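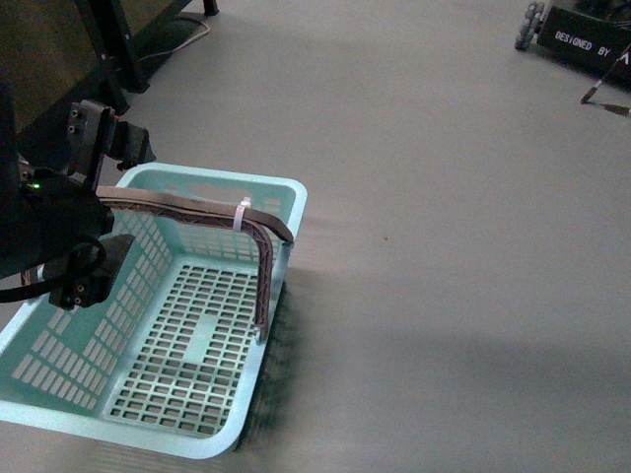
Incidencia 2210, abierta por Izzati Tambunan. La caja 3 de Hamurano no imprime el tique desde la actualización. Para descartar el lector pasamos artículos sueltos y una cesta azul de plástico; todos entran bien en pantalla. 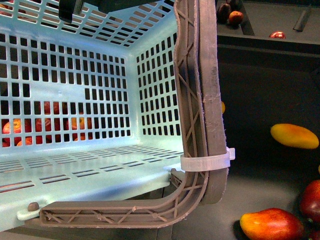

Se cambia el rollo y se reinicia el servicio: sigue igual. Vinh Dương ve la cola parada al 70 %. Reinstalado el controlador Wamine, imprime. Cerrada el 4 de mayo de 2023.

Inicio | Tiques | Ayuda

Recientes
Cajón que no abre
Báscula sin red

© Tarnitz | Volver arriba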